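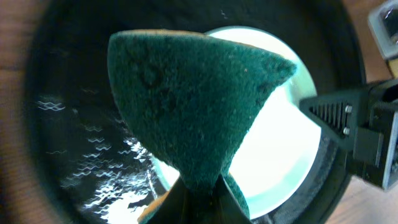
2024-05-28
By Damián Herrera

In April I promised to write down what we bought for the dish washing bench and what we should have bought instead. Two readers have written to me since then, and both are preparing a budget for a similar bench, so I will try to be useful to them and not only complain.

Our situation is simple. We have two small arms on one wooden table, and they learn to wash plates with a sponge. Milagros Tapia takes care of the software and I take care of everything that can be dropped or lost, and also of the money. We are a small workshop in Brorkbridge and the money is counted carefully.

The arms are not the whole budget

When I made my first spreadsheet, the arms had a big line at the top and everything else was in one line with the name "other." Please do not do it like this. The arms were the easiest part. We asked for a quote from Van der Merwe, we compared it with one other seller, and we decided in one afternoon. The price was the price.

The line "other" had 11 items when I finally opened it and wrote each thing separately. Clamps, cables, cable clips, spare fingers, spare screws, a power strip, a second power strip (for the shelf with the computer), camera mounts, lamps, shipping, import tax. The shipping was paid by us twice, because I forgot the spare fingers in the first order. That mistake cost 19 dollars, and I remember it better than the price of the arms.

About the power strip I want to say one thing. Take a long one, with many outlets and a switch for each outlet. Ours lies along the front edge of the table, in the space between the two arm bases. With separate switches it is possible to turn off one arm and continue to work with the other. My first idea was a cheap short one behind the table, and Milagros said no before I could order it. If I built the bench again I would also pay for a way to lift the strip from the table, as we work with water and I am not fully comfortable with how close they are. It is on the list for the next order.

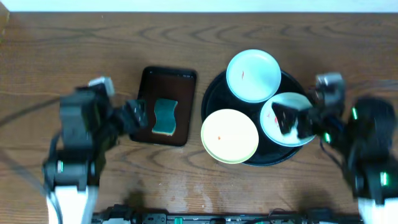

Dishes and sponges are consumables

I wrote "plates, 3" in the first plan. It was a plan of a person who never watched a robot wash a plate. We use small round ones, and you should buy them all at the same time from the same shop. The plate that you can buy today may not be there in two months, and then your new plate has a different rim and the fingers close on it in a different way. Now we have a box of spare ones under the table. Some have a little red fish painted inside. They were cheaper, and I like them.

Sponges are the same story. We prefer the kind with a narrow waist in the middle, green on the scrubbing side, with a thin layer of foam on the other. The waist gives the gripper a natural place to hold. A full rectangular sponge was also possible, but it needed more force from the fingers. We bought 100 of the waisted kind, and I was afraid it was too many. I am not afraid anymore. A sponge that has been squeezed many times becomes soft, and if you want your sessions to be comparable you should change it often. Write this in your budget as a monthly cost and not as a purchase.

For the containers we took a dark tray with round corners, where the sponge waits, and a big round black one for the plates. Both came from a restaurant supply store in Breltdale and were not expensive. One advice on color: the black is good for contrast with a pale plate, but when there is water in it, it shines under the lamp. Matte would be my choice next time. I did not find a matte one of the right size yet, and if you know a shop, please write to me.
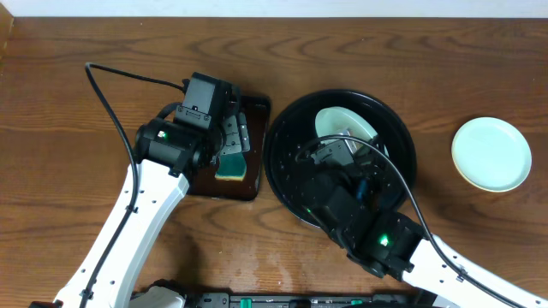 Water, cables and what I would pay more for

The arms we have are not made for a wet place. It is written in the manual, and I read the manual only after the order, so please learn from me. We use only a little water, and there is a cloth near the table for the drops that go on the wood. Still, I have reserved 297 dollars for the repair of one wrist motor. Until now I did not need to touch this money, and I hope to write the same in the autumn.

Cable clips look like a joke in a spreadsheet, but buy good ones. The cable of the gripper must have a loop that is long enough for the wrist to turn and short enough not to visit the basin. We tried different lengths for several evenings. The clips along the arm should be of the type that you can open again, or you will cut them each time and buy more.

We also considered the Flelby finger set, with rubber tips. Milagros wanted it for the plates, because a thin ceramic rim is slippery and our standard fingers have only ridges. I wanted to wait. We agreed to wait until the first plate is dropped from a real height, and then the person who was wrong will pay for the coffee. 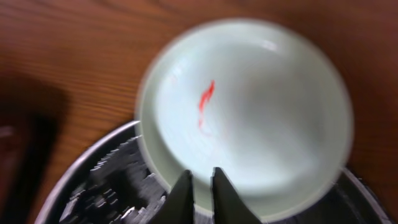
Another cost which is easy to forget is the time to put everything back. After each attempt, one of us puts the plates and the sponge in their places for the next one. If there are two people, one can do it while the other looks at the screen. If you are alone, calculate double the hours, and please put a price on your hours even if you do not pay yourself. When I did this for the first time, the bench became more expensive than I had told my wife.

For the next quarter I plan to buy a second set of containers, the stand for the power strip, and better lamps. The arms stay as they are. I will update the spreadsheet when the quotes arrive, and I can send a copy to anyone who asks, with the prices of the seller removed.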